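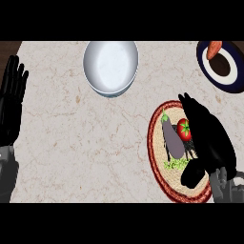

*Pale top with tan and rust-brown veining*

# Brosura Stone Tops

Brosura is the light-veined range in the Birkett countertop and tabletop line. It is sold for kitchens, dining tables and utility rooms, and every top is cut to order at our Surnville shop.

The base color is a pale off-white. The veins run from light tan to rust brown and do not follow a set direction, so two tops from the same batch will not match exactly. If you are ordering more than one piece for the same room, tell us at the time of the order and we will cut them from neighboring slabs where we can.

## Sizes and edges

Tops come in 4 standard lengths, plus custom sizes. Straight edges are included in the price. Rounded and curved outlines are cut from a template - send us one in stiff card or thin board, marked with the side that faces up. We do not cut curves from a sketch.

Standard depth is 27 inches. Sink and faucet cutouts are extra and need to be on the order before cutting starts.

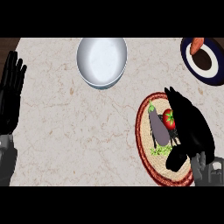 ## Base and support

Brosura tops can go on most level cabinets and table frames. Check the base with a long level before delivery and shim any low spots. Tops with an overhang need brackets, which are not supplied.

Many customers pair the pale stone with a dark wood base. The Devavwood frame is made for this and has the fixing holes already drilled. It ships flat and takes some 2 hours to put together.

## Care

- Wipe up wine, coffee, oil and citrus juice right away.
- Wash with warm water and a mild dish soap, then dry with a soft cloth.
- Do not use vinegar, bleach or scouring pads.
- Put a trivet under hot pans.
- Reseal every September, or sooner if water stops beading on the surface.

## Ordering

Samples are available for the cost of postage. Lead time is 4 weeks from the date we approve your template or drawing. Delivery is to the ground floor only - stairs have to be quoted separately.

Page updated 2020-04-29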